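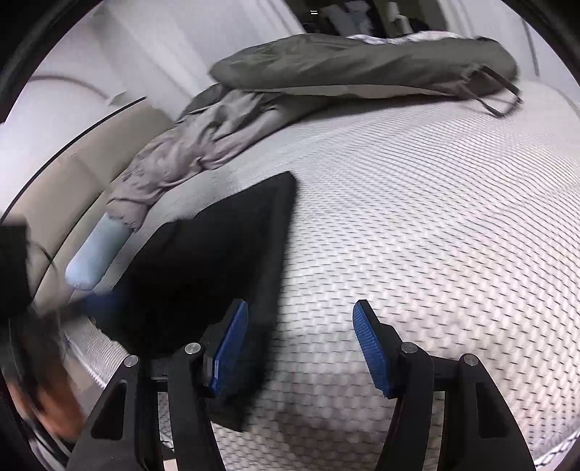
The gripper's blue fingertip pads over the mattress, with a black piece of fabric lying close by.

Su-bin Do has spent most of the past year thinking about laundry, and she is cheerful enough to admit that her own flat has suffered for it. She writes planning software at Durnavine, where a small team is trying to teach machines to tidy a bedroom, and when we spoke one afternoon in July she had a mug of tea in each hand (one of them, happily, was mine).

"People expect the folding to be the hard part," she told me. "For us it's deciding where to pinch. Black cloth on a white bed is lovely, the edges jump out at you. Then you put a jacket on top of something pale and crumpled, and the software has to work out which wrinkle belongs to what!"

Her planner, called Sorex, suggests 20 possible grasps for each view and ranks them before anything moves. The first version had a weakness for drawstrings. "It adored them," she said, laughing. "A loop looks so easy to hold. But pull on it and you've got a string, and the jacket has hardly noticed."

Torquil Cowie, who looks after the perception side, has been through 459 recordings by hand, marking collars, hems and corners. He talks about quilted mattresses the way gardeners talk about slugs. "All those little diamonds," he said. "Sorex used to see a fold in every one of them, and off it would go, trying to pick up the bed."

The two of them now share a replay tool that shows each suggested grasp beside the one a person chose, and they go through seven of the worst disagreements every morning before anyone is allowed to open their email. Next on the list is bedding, which Cowie is dreading and Do is rather looking forward to.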